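4.2 Where the washing gets done

We had expected to spend most of our home visits talking about detergent, and we did talk about it a good deal, but the conversation kept drifting back to the walls. In the 15 homes we visited in September, the place where people washed their clothes was seldom a room of its own. It was a corner of the bathroom, a bit of passage, or a strip of floor behind a door, and the people who used it had a great deal to say (very kindly, and often over tea) about how it felt to stand there with an armful of towels.

Tiled and stone-finished surfaces came up again and again. Heather Stubbs, who carried out the first 3 visits, noted how fond people were of speckled finishes, which they found forgiving of lint and splashes. Figure 3 gives a good sense of how close together a white appliance, a pale wall and a dark, glossy surface can come in a corner like this.

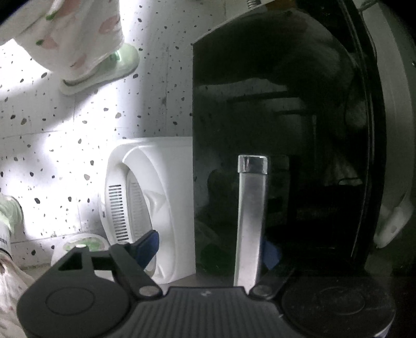 Photo: Kiri Rewi / Mahuika Home Laundry Study

Figure 3. White appliance with a round front opening and slotted vent, against a speckled terrazzo-style wall; glossy black panel at right.

Shiny dark surfaces divided our households more than anything else we asked about. Some people loved them and thought they made a plain corner look finished. Others told us they wiped them every single day and still saw fingerprints, and one couple had taken to hanging a tea towel over theirs whenever guests were coming! Vents were a quieter worry. Several people knew that the slots on an appliance gather fluff, and meant to see to it, but the side that needed brushing was so often the side nearest the wall.

Tipene Paewai and Aroha Hoani later went back through the interview notes and grouped these remarks under reach, cleaning and looks. We take them in that order in Section 4.3, starting with reach, where the answers were longest.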